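Purple cable pulling at the elbow joint on a two-arm bench setup
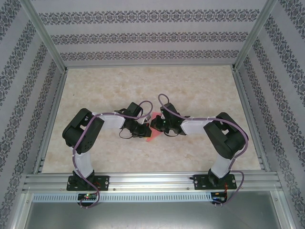 Both arms on the rail, grippers near the center.

Posted by Guilan Gu

I have two small arms side by side on an aluminum rail, and the purple cable on each one loops over the elbow and then drops down past the mounting plate. When the left arm reaches all the way out, the loop goes tight and the wrist stops short. The right one is fine so far. Is there a better way to run the cable without taking the arms off the rail? I would like to keep the walls and the marble-pattern top where they are.

Shengli Qin

Stretch the arm out as far as you ever use it, then set the cable length in that position. Leave a loop at the elbow you can get 2 fingers through. Tie it to the white links only, never across a joint. Put the last tie near the base and let the rest hang under the rail. If it is still too short, add an extension of 300 mm below the plate, where nothing moves.

Check the thin black wire under the left gripper too. Mine caught on a part I was handing from one arm to the other and pulled out of the plug.

Belton28

I used spiral wrap on mine. It looked neater but made the cable stiff, so I took it off again. Soft hook and loop ties work ok.

Guilan Gu

Thanks both. I moved the elbow tie down the link and it reaches now. Will order the extension anyway.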